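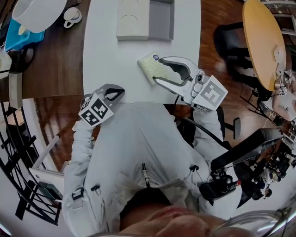 The claim that a flat price protects the customer is repeated in almost every guide to hiring help for the home or office, and it rests on very little. It assumes that the customer and the firm agree on what the finished job looks like, so that the only thing left to argue over is the money. For some work that is a fair assumption. Wiping down a white desk with a small rectangular sponge like the pale green one in Figure 3 is a job whose result the customer can judge at a glance, whoever or whatever does the wiping. Replacing the seal behind a shower wall is another matter, and the same flat price covers a much wider range of possible work. The guides do not separate the two cases. Earlier studies of pricing have mostly not separated them either, and we suspect that a good part of the reported benefit of flat pricing comes from jobs of the first kind, where there was little to protect the customer from.

Our records cover 814 completed jobs booked through two regional services, Plirell and Brelen. Of these, 445 were sold at a flat price and the rest were billed by the hour. We want to be plain about the limits of this material before saying anything about results. The services did not assign the pricing method at random. At Plirell the contractor picked it, and at Brelen the customer picked it from a menu that the contractor could edit. A contractor who has seen a hundred leaking taps will happily quote a flat price for the next one, and will switch to hourly billing the moment the house is old or the description is vague. Any comparison of the two groups is then a comparison of easy jobs with awkward ones, at least in part.

The usual answer is to adjust for job type. We did this and are not much comforted by it. The job types in both services are broad (plumbing, painting, cleaning, minor carpentry and so on), and the label says nothing about the condition of the building. Two jobs listed as "repair interior door" may be a loose hinge and a frame that has moved with the foundation. Once we adjusted for type, the gap in customer complaints between flat and hourly jobs shrank but did not go away. A reader who already favors flat pricing will take the remaining gap as proof. We read it as whatever the job labels failed to pick up, plus an unknown amount of real effect.

What counts as a complaint also needs a harder look than it normally gets. Under hourly billing the customer has two things to be unhappy about, the work and the bill. Under a flat price the bill was settled in advance, and a customer who thinks it was too high has mostly decided to live with that before the contractor arrives. Fewer complaints is what we would expect even if the work were identical and the flat-price customer paid more for it. The Lévesque index, which both services use to score satisfaction, makes this worse. It folds price and workmanship into one number and gives no way to pull them apart afterward. We asked for the separate answers and were told they are not kept.

Complaints about workmanship alone can be recovered only from the written comments, and over 30 of these were too short or too garbled to use. Among the ones we could read, the advantage of flat pricing was small and changed direction depending on how we treated jobs with a second visit. Is a return visit a sign of poor work, or of a contractor who stands behind the job? The records do not say. We ran the comparison both ways and report both, though we would not put much weight on either.

Extras deserve a separate word. A flat price is only flat if nothing is added, and many of the agreements we read had a clause allowing for "unforeseen conditions." We found no shared idea of what that meant. In some agreements it was limited to hidden damage. In others it could have covered nearly anything, including a trip to buy parts. Where such a clause was used, the job was still recorded as flat price – and a later invoice for the extras was often stored as a new job, with no link to the first. This alone would make flat pricing look cheaper than it is. The Celley format for job records, which Brelen began using partway through our period, does link related invoices, but too few of our jobs were entered under it to support a comparison.

None of this shows that hourly billing is better for the customer. An hourly contractor has an obvious reason to be slow, and customers are poor judges of how long unfamiliar work should take. Our objection is narrower. The evidence offered for flat pricing comes from records that were built to send invoices, and those records blur the exact points on which the argument depends. Where the customer can see and check the whole result, we doubt that the pricing method matters much beyond convenience. Where the important part of the work ends up behind a wall, a fixed number on the quote tells the customer what will be paid and leaves open what will be done for it. The next section looks at whether written scopes of work close that gap, using the subset of jobs for which a scope was kept on file.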